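Textiles for Non-Majors
Week 4 handout: what water does to cloth

Okay, so last week we got as far as yarn, and a few of you stopped me at the door to ask why your sweaters shrink and your T-shirts go twisty. Good, because that's this week! I've typed up what I said in class plus the bits I skipped when the projector died.

Start with the fiber. Cotton is mostly cellulose, and cellulose loves water. Drop a cotton thread in a glass and the water works its way into the fiber and makes it fatter. Polyester hardly does this at all (that's why your gym shirt dries on the back of a chair while your jeans are still soggy at bedtime). Wool is the odd one. It takes up a lot of moisture and can still feel dry to the hand, which is a nice party fact if you go to my kind of parties.

Now shrinking. People lump together two different things here, so please keep them apart on the quiz.

The first is relaxation shrinkage. When cloth is woven or knitted at the mill it gets pulled tight, and it stays a bit stretched when it's dry and rolled up. Get it wet and the yarns let go and slide back to where they'd rather be. Most of this happens in the first few washes. If I cut a 25 inch strip of cheap cotton jersey and it comes back 2 inches shorter, that's an 8 percent loss, and yes, I'll ask you to do that sum.
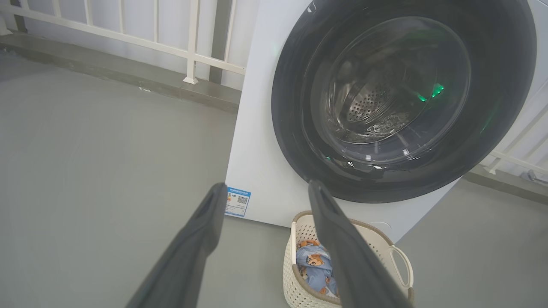

The second kind is felting, and that one belongs to wool and its hairy cousins. Wool fibers have tiny scales, all pointing toward the tip. Add water, warmth, soap and rubbing, and the fibers creep along in one direction and can't easily creep back. They lock up. You can't undo it, whatever the internet says about hair conditioner (conditioner may relax a shrunken sweater enough to tug it out a little, but truly felted wool is felt now).

The twisty T-shirt is called spirality, or skew. The yarn in a single jersey is spun with a twist, and once it's wet it tries to untwist, dragging the stitches around with it. Side seams end up on your belly. Two-ply yarn with balanced twist helps a lot, but it costs more, so guess what your three-pack is made of.

Soap, quickly. A detergent molecule has one end that likes water and one end that likes grease. The greasy ends grab the dirt, the other ends face the water, and off it floats. Hard water gets in the way of plain soap and leaves that gray scum, so don't use plain soap flakes for the homework.

Homework: cut two squares from the same old cotton shirt, mark them with a laundry pen, wash one and keep one. Measure both directions, lengthwise and across, before and after. Write down the water temperature. Agata Caruso has the spare rulers if yours went missing.

Reading is the chapter on finishing, up to page 59. Skip the part on resin treatments, we'll get there in March. Email me by Sunday if you want to use wool instead of cotton, and please don't felt anything your grandmother made.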